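About us

We look after one training cell at Wesdale, a simulated arm with a two-finger gripper, and keep it fit for the Cikitz course. Lorena Gaete sets it up and Hakim Ngau does the repairs – mostly finger spacing and wrist view. The model was rebuilt in February and has nearly 1444 saved runs behind it.

Before each class we open the fingers, check the tips against each other and reload the room. A full check takes 17 minutes. 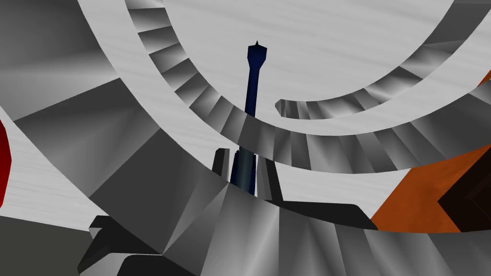
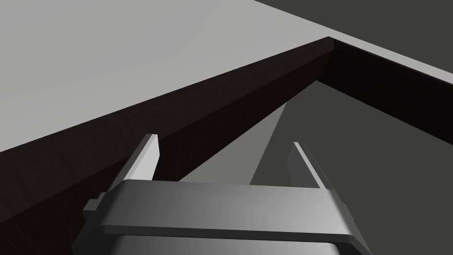
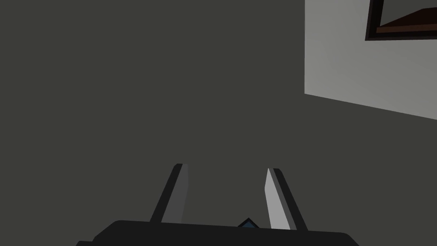

Gripper views in the simulator

Wesdale Automation Department – Cell 2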